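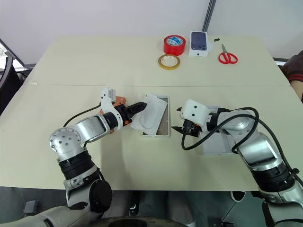 Overpackaging

Overpackaging is the use of more wrapping, boxing, padding or empty space than a product needs in order to arrive in one piece. The term is nearly always used by the person opening the package. The person who designed it tends to speak of protection, presentation or shelf presence, and may have won an award.

The word covers several separate habits that are often lumped together. A box may be too large for what it holds. It may be the right size but contain a second box, also the right size. Or the materials may be heavier than the job calls for, as when a pair of socks is delivered in board stiff enough to stand on.

Origins

Goods have been wrapped for as long as they have been carried, and complaints about wrapping are probably only slightly younger. For most of history the problem was too little of it. Shopkeepers sold flour, nails and crackers loose, weighed them out and folded them into paper, and the customer took whatever the barrel had to offer, including the bottom of the barrel.

The move to sealed packages in the late nineteenth century changed this. A package kept out damp and mice and had a flat surface on which the maker could print his own opinion of the contents. Folding cartons and corrugated board became cheap, and self-service stores later gave the package a second job. With no clerk behind the counter to recommend one brand of soap over another, the box had to do the talking. Boxes have been talking ever since, and have not grown quieter.

Plastics added another layer, in the literal sense. Thin formed trays and clear film could be shaped to almost anything at low cost, and by the end of the twentieth century they were being shaped to almost everything.

Slack fill

Slack fill is the empty part of a package. Some of it is unavoidable. Cereal settles on the way to the store, potato chips need a cushion of gas, and a filling machine needs a little headroom or it will put the product on the floor. The rest is known in the trade as nonfunctional slack fill and among shoppers by other names.

In the United States, federal food rules treat a container as misleading if the buyer can't see inside it and the empty space serves no accepted purpose. The accepted purposes are listed, and they are generous. They include protecting the contents, the needs of the machinery and settling during shipping. A manufacturer who cannot find a home for his empty space among them has not read the list very carefully.

Inserts and trays

An insert is anything placed in a box to hold the product still. Common types are folded board, foam, molded paper pulp and thin formed plastic. A good insert can reduce the total amount of packaging, because an item that can't move needs less around it. A poor one exists mainly to make a small item sit in the middle of a large box, raised a little, like a minor saint.

Designers call the second kind a presentation tray. It is most common in cosmetics, small electronics and confectionery, where the gap between the size of the goods and the size of the price may need filling with something.
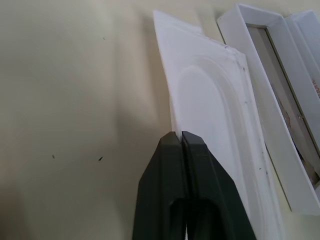 Mixed materials make disposal harder. Board is widely recycled and so is pulp, but a plastic liner glued to board has to be torn out by hand, and a household with a full sink and a barking dog will often decline to do so. Some makers print instructions for separating the parts. These usually appear on the underside of the part to be removed.

Shipping

Mail order brought a different sort of excess. A product already boxed for the store shelf was put in a second box for the mail, often chosen from a short menu of standard sizes. A warehouse that stocks 20 sizes will pack more closely than one that stocks four, but it will also need somewhere to keep them, and a packer with time to think. Most packers are measured by the hour and reach for the large one.

Carriers have pushed back by charging for volume as well as weight. Under this system, known as dimensional weight, a lampshade may cost more to send than a brick. It has probably done more to shrink boxes than any appeal to conscience.

The Bilto case

A frequently retold episode concerns Bilto, a maker of desk stationery, which sold a single eraser in a hinged box with a ribbon pull, a tissue sheet and a printed card explaining the eraser. The packaging critic Mahlet Ejigu, in her book The Second Box, weighed the set and found that the packaging came to over 100 times the weight of the product. Bilto replied that the box was designed to be kept. Ejigu asked what should be kept in it. The company suggested erasers.

The line was withdrawn the following August. Unsold boxes were later offered separately and are said to have done better.

Measurement

There is no agreed way to score overpackaging. The simplest method divides the weight of the packaging by the weight of the goods, which is unkind to feathers and flattering to anvils. Volume ratios handle empty space better but ignore material. Henok Hailu's Derese scale combines the two with a third figure, the number of separate actions needed to reach the product. Hailu counted cutting, peeling and untwisting as one action each, and gave fetching scissors an extra point if they had to be fetched from another room.

The scale was tested on 4000 household items. The highest score went to the Nesetti travel sewing kit, which contained scissors, though these could be reached only with other scissors. The lowest went to a cabbage.

Wrap rage

Wrap rage is the informal name for anger brought on by packaging that won't open. It is associated above all with the heat-sealed clamshell, a clear plastic shell originally valued for deterring theft. The clamshell deters thieves and owners about equally. Injuries are mostly cuts to the hands, caused either by the plastic edge or by whatever the owner picked up after losing patience with it.

Several retailers have since introduced easy-opening lines. The toothbrush maker Dident went further and put a tear strip on every pack it sold, together with a diagram showing how to use the strip and, after complaints, a larger diagram.

In defense of packaging

Supporters of the industry point out that damaged goods are also waste, and that a spoiled steak or a cracked television represents far more energy than the material that might have saved it. This is true, and is the reason that arguments about packaging rarely end. The shrink-wrapped cucumber is the usual battleground. It lasts longer in its film than out of it, and it looks ridiculous, and neither side has ever persuaded the other to weigh these facts equally.

See also: Blister pack; Bubble wrap; Gift wrapping; Molded pulp; Nesting dolls

Page last edited 20/02/2018

This site uses cookies to remember your settings. By continuing to browse you agree to our use of cookies. Accept | Manage preferences

Contact us | Copyright and reuse | Back to top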